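Workshop notebook, Clerkis play materials room
Jun 3, 2022
Entry by: Jasmina Vasić

Purpose of the session: to settle the layout of the maple board for the Julluline shape set before the August review, and to record the condition of the blocks currently in use.

The board was wiped down and returned to the blue pegboard surface. It replaces the painted panel supplied by Van Beek, which was withdrawn in May after the finish began to lift at one corner. The new board has been left pale. A darker stain was considered and set aside, as the grain is attractive and the colours of the blocks read clearly against it. The small knot near the lower centre is sound and needs no filling.

The blocks are to be laid out with space between them and without grouping by colour or by shape. Colleagues have tended to tidy them into rows at the end of the day. This should be discontinued, as a row gives away the matching of the two stars before a child has had the opportunity to find it.
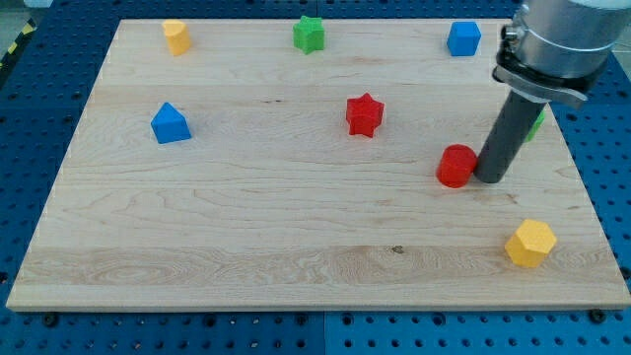 The stars remain the most useful pair in the set: one red, one green, the same five points. The heart and the hexagon serve in the same manner for yellow, where the colour agrees and the outline does not. The house shape in blue should be retained. It was proposed for removal in the last entry on the grounds that it is the only block which represents an object from daily life, apart from the heart, but no difficulty has been reported.

Edges were checked by hand. No loose crumbs were found. The foam sample from Skollus is firmer than the present stock and will be compared next week, 20 pieces having been requested. Should it prove suitable, an order of 1000 may be placed, subject to price.

Outstanding:
Oil for the front edge of the board, 2 coats, fine cloth only.
Lidded box for storage, shelf height to be measured first.
Written note to colleagues regarding the rows.

J.V.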